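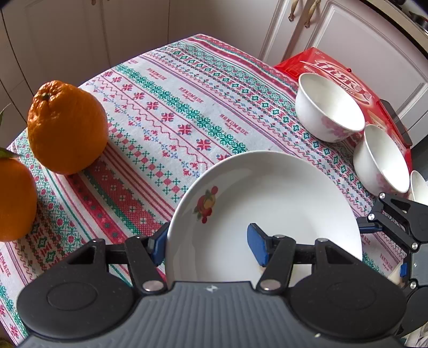

Item 4, large serving dish on the dining table, at the time of checking.

Kitchen and dining area check - Prarau holiday let
Checked by: Ye-seo Kang
Day and time: Sunday, changeover, started before lunch
Form: Kovatura household checklist, sheet 551

Marks used: OK = no action. A = action needed, see comment. N/C = not checked this time.

TABLE AND LINEN

1. Table stands level, no rocking - OK
Comment: Felt pad under the leg nearest the window replaced in May and still in place.

2. Tablecloth lies flat, no overhang where a child could pull it - A
Comment: The patterned cloth is the longer of the two we keep. It hangs lower at the window end than I would like. Pulled back towards the middle for now. If guests are bringing toddlers, use the short one from the hall cupboard.

3. Tablecloth free of burns, holes and old stains - OK
Comment: Small tea mark near the hem came out with ordinary washing powder. Please don't use bleach on it, the colours won't stand it.

CROCKERY

4. Large white dish, round, with fruit decal - A
Comment: The rim is the part to look at. Run a finger slowly all the way round, then look along it with a torch. I found no chips. The fruit decal on the inner wall is on the side wall only and the colours are good, red fruits and dark leaves both clear. There is a small beige patch inside the dish. Not yet sorted out whether it is a stain, a reflection or food. To be washed by hand in warm water and looked at again before it goes back on the shelf. Do not scour it.

5. Dish is lifted with both hands, one each side - reminder, no mark
Comment: It is shallow and glossy and will slide if you take it by one edge. Same goes for the oval platter. Last year's platter was broken this way, carrying it one-handed to the sink.

6. Dinner plates and side plates, no chips or hairline cracks - OK
Comment: One side plate has a rough foot that was scratching the plate below. Sanded lightly and moved to the top of the pile.

7. Bowls stacked no higher than the shelf edge - A
Comment: They were stacked too high again. Split into two piles.

8. Glasses, no chips on the lip - OK
Comment: One tumbler thrown out. Wrapped in newspaper first and put in the outside bin, not the recycling.

CUPBOARDS

9. Cupboard doors close fully, handles tight - A
Comment: The door left of the cooker drops slightly and catches. Upper hinge screw is turning in its hole. Needs a matchstick and wood glue or a longer screw. On the list for the next visit.

10. Heavy items on low shelves - OK
Comment: The casserole pot and the mixing bowls are at the bottom. The large white dish lives on the middle shelf, lying flat, with a tea towel under it - please don't stand it on its edge behind the plates.

11. Cleaning products out of reach - OK
Comment: Child catch works. Dishwasher tablets moved up from under the sink to the high shelf.

SINK AND WATER

12. Hot tap not scalding - OK
Comment: Run for a full minute before testing.

13. Drying rack stable, no rust - A
Comment: Rust on the back feet, leaving marks on the worktop. A replacement is ordered from Zeltuvport. Use a folded towel under it until then. It isn't safe for the large dish in any case, which should be dried by hand.

14. Waste trap, no leak - OK

FLOOR AND WALKWAYS

15. Clear path between table and cupboards - OK
Comment: Chairs pushed in. The mat by the sink has been turned so the worn corner is against the unit.

16. Lighting over table and worktop - OK
Comment: One spare bulb left in the drawer. Buy two more.

NOT CHECKED

17. Oven seal - N/C
18. Extractor filter - N/C
Comment: Both due with the Abubakari service visit. I didn't want to take the filter out and then have it done twice.

ACTIONS CARRIED FORWARD

Dish, item 4: wash, look again at the beige patch, report back on this sheet.
Cloth, item 2: short cloth out if small children are booked.
Bowls, item 7: done on the day, look again next time.
Hinge, item 9: bring longer screws and glue.
Drying rack, item 13: swap when it arrives, old one to the tip.

Signed: Ye-seo Kang
Copy in the blue folder by the fuse box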